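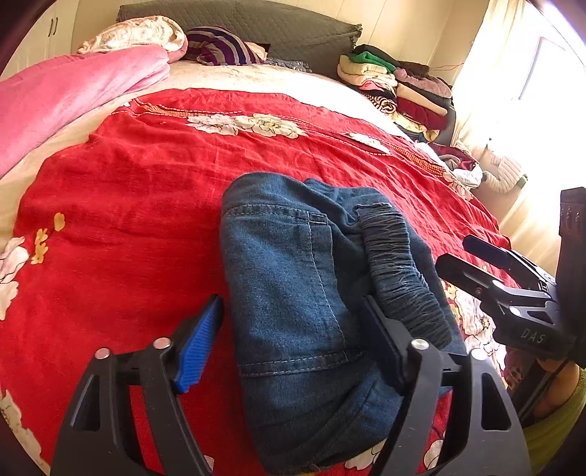

Dedos nervurados x dedos lisos em tecido pesado (pinça manual, câmera no punho)

Publicado em 2019-09-23 por rebitado_ctrl

Abro o tópico para comparar resultados de pega em roupa dobrada. Trabalho com um par de pinças manuais de articulação dupla, uma por mão, câmera olho de peixe montada na ferramenta. Na foto, a aproximação sobre uma peça jeans com cós de elástico: um dedo de cada lado do painel liso, segunda pinça entrando pela direita.

Foram 165 tentativas com cada jogo de dedos, sempre em cama e não em bancada. Jogo A: almofada nervurada da Molano. Jogo B: almofada lisa da Sturkaris, mesma geometria de fixação. Critério de falha: a peça escorrega antes de sair da superfície.

Jogo A: 12 falhas.
Jogo B: 22 falhas.

A maior parte das falhas do B foi com o dedo apoiado no painel liso. Na região franzida do elástico os dois jogos se comportam de forma parecida. Alguém tem dados com tecido mais fino?

--

torque_residual escreveu:

A diferença é pequena para o que você quer concluir. Faltou dizer a força de fechamento. Com pinça manual ela varia conforme o operador e conforme o cansaço. Sem célula de carga na haste, eu não atribuiria nada à nervura.

--

rebitado_ctrl escreveu:

Não tenho célula na haste. Alternei os jogos a cada bloco para distribuir o efeito do cansaço, e o operador foi o mesmo. Concordo que não isola a força. O curso final do gatilho ficou registrado pelo encoder, e as médias dos dois jogos são próximas. Posso postar o histograma.

--

mancal_sul escreveu:

Uso a nervurada da Molano há tempo e o problema dela é outro: em malha fina a nervura prende fio. Em jeans não acontece. Se o conjunto de vocês inclui meia e camiseta, eu testaria antes de padronizar.

Outra coisa: na foto o dedo esquerdo está quase encostando no jeans e a ponta vem bem inclinada. Com esse ângulo, se você fechar sem descer, pega só a camada de cima da dobra. Isso conta como falha no seu critério?

--

rebitado_ctrl escreveu:

Não conta. Se levantou só uma camada, entrou como pega válida e foi anotado em coluna separada. Reconheço que é discutível.

--

torque_residual escreveu:

Discutível é pouco. Para dobrar roupa, pegar uma camada quando se queriam todas é erro de tarefa. Refaça a conta com essa coluna somada às falhas e veja se a ordem se mantém.

--

fenda_e_phillips escreveu:

Mudando para a câmera, que ninguém comentou. Nessa lente os cantos escurecem bastante e a janela ao fundo está saturada. Qual controle de exposição? Se for automático com média do quadro inteiro, cada vez que o punho gira para o lado da cortina o tecido escurece, e o rastreio do dedo vai junto.

Aqui trocamos para exposição travada no controlador da Closum. Perde detalhe na janela, mas não precisamos dela.

--

rebitado_ctrl escreveu:

Automático, média do quadro. O controlador é um Chuang e o firmware que tenho não expõe medição por região. Travar a exposição eu consigo, mas gravo em cômodos diferentes e teria que recalibrar em cada um.

--

fenda_e_phillips escreveu:

Recalibre. São 2 minutos com um cartão cinza em cima da cama. Muito menos trabalho do que corrigir depois.

--

mancal_sul escreveu:

Discordo em parte. Se o modelo vai operar em casa com luz variável, prefiro a variação nos dados. Travar a exposição limpa o rastreio, mas estreita a distribuição. O que eu travaria é o balanço de branco: com uma colcha vermelha ocupando boa parte do campo, o automático tende a puxar tudo para o ciano, e a almofada azul é justamente a sua referência de cor.

--

rebitado_ctrl escreveu:

O balanço já está travado. A segmentação da almofada azul sobre o vermelho funciona bem. O caso ruim é o dedo azul-escuro contra o jeans, como no lado direito da foto: contraste baixo, e a máscara vaza para o tecido.

--

torque_residual escreveu:

Então não segmente por cor. Use o ângulo do encoder e projete a ponta pela cinemática do mecanismo. A articulação é rígida e você só precisa da calibração extrínseca da câmera.

--

rebitado_ctrl escreveu:

A folga nos pinos atrapalha a projeção quando a pinça está carregada. Vou medir a folga sem carga e com a peça suspensa. Refaço também a tabela com a coluna de camada única somada às falhas e posto as duas versões junto com o histograma do gatilho.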